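Notebook, February
Rostine workshop, upstairs bench and office side
Entry by G. Bianchini, for the green group (Loredana, Rosalba, Vittoria) and for whoever picks this up after me

Started 8:15. Plan for today was the waste sort, then the paper numbers, then the commuting survey if there was time. There wasn't.

Waste sort
Vittoria and I emptied the office bins onto the tarp in the loading bay. Gloves, masks, the hanging scale from the shipping corner. We sorted into paper and card, clean plastic, food, metal and glass, and everything else. The scale drifts when the wind gets under the bay door, so we shut the door and weighed the first few bags again. The second readings are the ones in the sheet.

Food is the biggest share by weight, same as last time. Most of it is coffee grounds and fruit peel, with a fair amount of bread. Paper towels are mixed all through it and I don't know how to count them. Rosalba put them under food in the autumn sort, on the grounds that the composting people at Stornavgate take both. I kept to her method so the two sorts can be compared. If we change it later, change it for both.

The recycling bin by the printer was clean. The one in the kitchen was bad. Yogurt pots with yogurt in them, a pizza box, somebody's glove. Stornavgate rejects the whole bag if they see food in it, so for our purposes that bin is trash right now. Vittoria wants to move it to the other side of the sink so people pass the tap first. Costs nothing, so we did it before lunch. Check again at the end of the month.

Paper
Pulled the counter off the big printer. 1072 sheets since the last reading. The target we wrote down in the fall was 600 for the same length of time, so we are well over.

Loredana looked at the job log with me. One job was 500 sheets, the safety binder reprint, which had to go out to every station after the revision. Take that out and we are at 572 and under target. I have written both numbers in the sheet. I would like to report the full figure with a note beside it. Loredana thinks the binder should be left out because it only happens when the revision changes. We didn't settle it.

Double-sided is now the default on the big printer. It was not the default on the small one in receiving, although the old entry says it was changed. Either it was reset when the driver was updated or it was never saved. Changed it at 10:40 and printed a test page, came out on both sides. Delivery notes have to stay single-sided because the carrier tears them, so receiving will need to pick single-sided by hand for those. Told them. They were not thrilled.

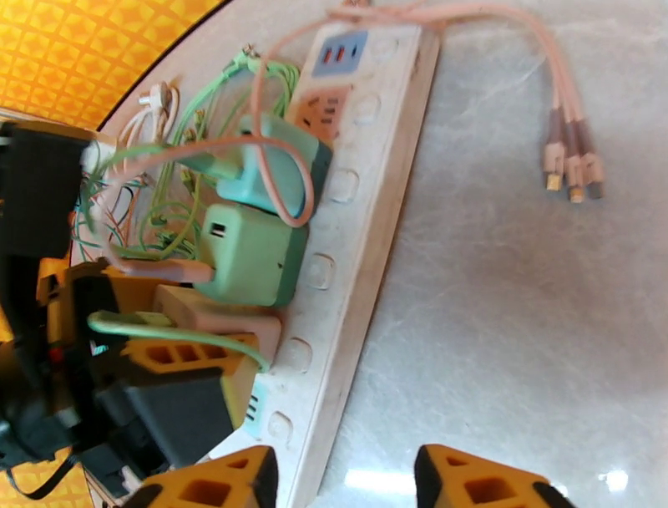 Do the delivery notes need to be on paper at all?

The carrier's driver signs one copy and we keep it for 90 days, so one sheet per shipment has to stay. The second copy, the one that goes into the gray folder, is never asked for and could be a scan. I've put that to Concetta, who signs off on anything touching the folders.

Windows
Concetta came up at 11:30 with the quote from Zudau for the north side. They priced two versions, replacing all the panes or keeping the frames and fitting secondary glazing on the inside. The second is a lot cheaper and they say it could be done without closing the office. She asked which we would choose. I said I couldn't tell from the quote, because it gives no figure for the frames themselves and two of them leak at the bottom corner. You can feel it with the back of your hand when the wind is from the river.

Did a rough check with an incense stick along all the north frames after she left. Smoke pulled sideways at the two we knew about and also at the one behind the plan chest, which is new to me. The rest were steady. Marked the three with blue tape, please leave it on. I'll ask Zudau to look at those before anyone picks a version. Secondary glazing over a wet frame sounds like a good way to rot it.

In the meantime Rosalba has foam strip left over from the store room door. Enough for one window, maybe one and a half. She will do the one behind the plan chest first, as it is nearest to where people sit.

Heating
The thermostat schedule still has the old shift pattern in it. It comes on early for a crew that doesn't start early anymore. I don't have the code for the panel. Concetta does, or it may be in the Bassi folder with the rest of the building papers. Left a note on her desk. Not touching it until she answers, last time someone guessed at the code it locked for the afternoon.

Cups
Small thing, but it came up twice today. The paper cups by the water cooler are back. We had agreed to stop ordering them when the box ran out, and the box did run out, and then another one arrived on the standing order. Loredana canceled the standing order while I was standing there. The box we have will go to the front desk for visitors. There are plenty of mugs in the cupboard over the sink, a bit ugly but they hold coffee.

Notes on the group itself
Vittoria asked whether we are measuring too much and changing too little. Fair point. Going back over the entries since the fall, I find a lot of weighing and only a few things done, and the things that did get done were mostly quick ones, like moving a bin or changing a printer setting. I suggested each entry should end with one change made that day. Today that would be the kitchen bin or the receiving printer. She thinks quick fixes are fine but wants one bigger item open at all times, with a name on it. For now that is the windows, and the name is mine.

Rosalba doesn't want the results posted in the kitchen by department. She says it turned into finger pointing at her last job. Agreed to post one total for the building.

Left to do
Commuting survey, draft is in the shared folder, question four is confusing and needs rewriting (Loredana).
Ask Stornavgate for their current list of what they accept, ours has a coffee ring over half of it (Vittoria).
Foam strip on the window behind the plan chest (Rosalba).
Call Zudau about the three frames (me).
Thermostat code (waiting on Concetta).
Decide how to report the binder job.

Tarp is hosed off and hanging in the bay. Scale is back in the shipping corner with a new battery in it. Stopped at 4:50.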